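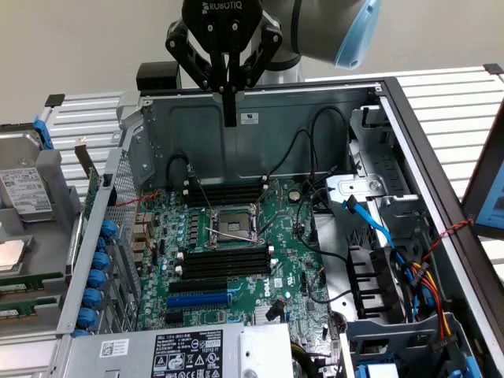 Section 4. Setting up the desktop teardown station for visitors

This section covers the desktop teardown station as it is shown on open days at the Breltdale hall. It assumes you have read Section 3 (power, network and emergency stop) and that the Marnach control software is already installed. If you came straight here, go back and do the emergency stop test first.

The original Marnach guide says the station can be ready "in minutes." Plan on 50 minutes the first time. The guide also says no training is needed to run a demonstration, and we don't agree with that either. Whoever runs it should have worked through this section at least twice without an audience.

4.1 Preparing the computer

1. Unplug the computer and remove the power cord from the table completely. A cord that is only switched off at the wall doesn't count.

2. Lay the tower on its side on the slatted table with the open side facing up.

3. Remove the processor and all memory modules from the board. Leave the socket frame open and the lever free. Put the processor in its plastic tray and keep it off the table.

4. Check the socket contacts with a flashlight. If any are bent, write that in the station log now, before the arm gets blamed for it later.

5. Push loose power wires back toward the drive side of the case. Don't tape them to the board.

Caution: The power supply stays closed. Visitors sometimes ask to see inside it. The answer is no, even for a unit that has been unplugged since January.

Note: The sales sheet claims the station handles "any desktop PC." Our settings file was made for one case layout. With a different case, every saved position has to be taught again, and you won't get that done between two groups of visitors.

4.2 Checking reach and clearance

1. Set arm speed to 3 percent. Keep it there until step 5 is finished.

2. Open the Positions page and select Above Case. Move the gripper there with the hold-to-run button. Keep your thumb on the button and your eyes on the fingers, since the on-screen model doesn't know about cables.

3. Lower the gripper until the fingertips are inside the case but still clear of the board. Stop if either finger comes near the socket contacts.
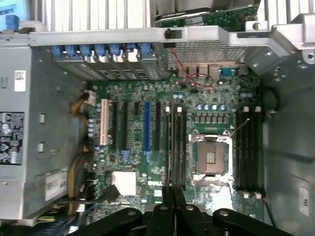
4. Move slowly toward the memory slots and confirm that the fingers can get to the latches without brushing the socket lever. If the lever is in the way, back the arm off, move the lever by hand, and start again from step 2. Don't try to nudge it with a finger. We have seen this done on purpose as a trick, and we have also seen the socket afterward.

5. Raise the gripper to Above Case and save the position under a new name. Overwriting the factory position can't be undone without a call to Marnach.

Note: "Collision detection" in the menu means the arm stops after it has pushed against something. By then a memory latch may already be broken. Treat it as a last resort and don't promise visitors anything more.

4.3 Working with two arms

Each arm is checked by itself before both are enabled. The Harent add-on lets them share a work area, and the add-on's manual describes this as automatic. In our tests the sharing worked as long as both arms had been homed in the same session. When one had been restarted and the other hadn't, the software gave no warning at all.

1. Home the left arm. Wait for the ready message.

2. Home the center arm. Wait again.

3. Open Shared Area and compare the two sets of coordinates with the printed sheet from Demirtaş. If a value is off in either column, home both arms again.

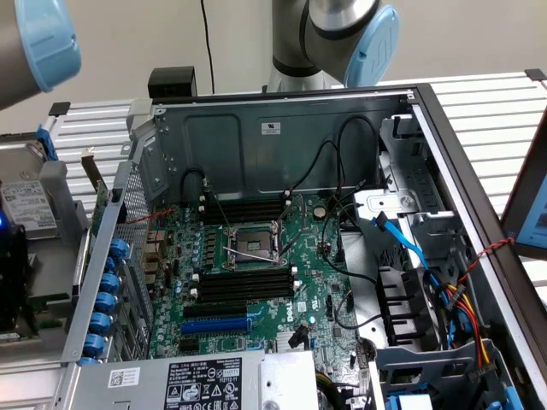
4. Enable both arms and run the slow check from start to finish. It takes 27 steps. Don't skip ahead, even if the first group is waiting at the door.

5. Leave both arms raised over the case until the demonstration begins.

Caution: Keep hands out of the case whenever either arm is enabled, including when both are standing still. A paused arm and a finished arm look exactly alike.

4.4 During the demonstration

Tell visitors before you start whether the arms will be running a saved program or following an operator. People tend to assume the machine is deciding things for itself, and the brochure does little to correct them.

If someone asks for the success rate, give the one from your own station log. The brochure figure of 49 parts per session came with no list of parts and no word on how many attempts were thrown out. We have asked for both - no answer so far.

If a grip fails, let the visitors see it. Press Pause, say what went wrong if you know, and return the arm to Above Case. If you don't know, say that.

4.5 Shutting down

1. Raise both arms and disable them, center arm first.

2. Close the socket frame and fit the plastic socket cover.

3. Enter any failed grips in the station log, with the arm and the position name.

4. Press the emergency stop and leave it pressed overnight.

For error codes, see Section 6.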